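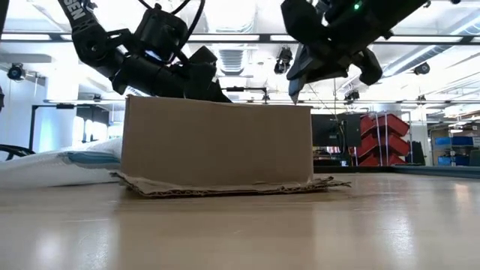

The gripper fingers are the first thing to check when a two-arm cell starts missing its marks, according to the Trormont crew, and they would like everyone to stop reaching for the software first. Loose fingers, they say, cost them most of September.

The cell in question is Wavton's box-handling station, and it has just come through its biggest service so far in great shape! Two black arms work facing each other over a light wooden table, with a plain cardboard box between them and a flattened sheet of cardboard underneath. It is a simple setup, and a surprising amount of care goes into keeping it accurate.

The service is due every 500 hours. Both arms are powered down and the cables that loop over the joints are checked for rubbing, one bundle at a time. Then come the finger screws, all backed out, cleaned and put back with fresh thread locker. The left arm had two screws that turned by hand, so that was a good catch – the play there was small, but it showed up at the fingertips every time the arm came down on a corner.

New servo horns from Fendico went into both wrists. Fitting them took 25 minutes per arm, and the old ones have gone in a drawer for anyone who wants to see what worn splines look like (they are worth a look).

Next was calibration. The crew runs 60 slow approaches to the same box, first with one arm, then the other, then both together. The cardboard sheet stays on the table throughout, as its thickness is part of the height setting. Swap it for a thinner one and the grippers close too high.

The last job was the software update from Mondal, which adds a warm-up routine for the servos. It runs every joint through its range before the first lift of the day, and the motion afterward is wonderfully smooth.

The station passed its final test of 102 lifts by mid-afternoon and is back on the regular schedule. Teams with time booked should load the new calibration file before they start. The old one still opens, but it was made for the previous wrist parts – please delete any local copies.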